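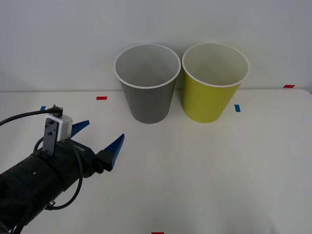 Cell 7, Maner bench: gripper open, both cups at the back of the table.

Print this page | E-mail this page
Filed under: Workshop Safety > Inspections
Fri 15 December, by Euan Cowie

Inspection after cable snag, Crichton building

The arm faulted on the return move when the looped cable by the gripper caught on the bracket. It pulled one cup over before the stop was pressed. No injury. Checked with power off except where noted.

1. Stop button reaches and latches: PASS. Tested with power on.
2. Gripper fingers, cracks or play: PASS. Ridges worn a little on the lower one.
3. Finger mounting blocks tight: PASS after a quarter turn on one screw.
4. Module bracket screws: PASS.
5. Module connector seated: PASS. No tie on it yet.
6. Cable loop along gripper body: FAIL. Still too much slack. Purnis clip ordered, fit before next run.
7. Speed limit near table: FAIL. Was set to 200 mm/s, Pevard sheet says lower for bench work. Changed, needs a second signature.
8. Table tape: red and blue markers stuck down. PASS.

Comments: The fault log shows the joint load climbing for around 8 seconds before the arm stopped. I want that alarm set tighter. Do not run unattended until items 6 and 7 are signed off. Full cable check again in February.

E. Cowie

Print this page | E-mail this page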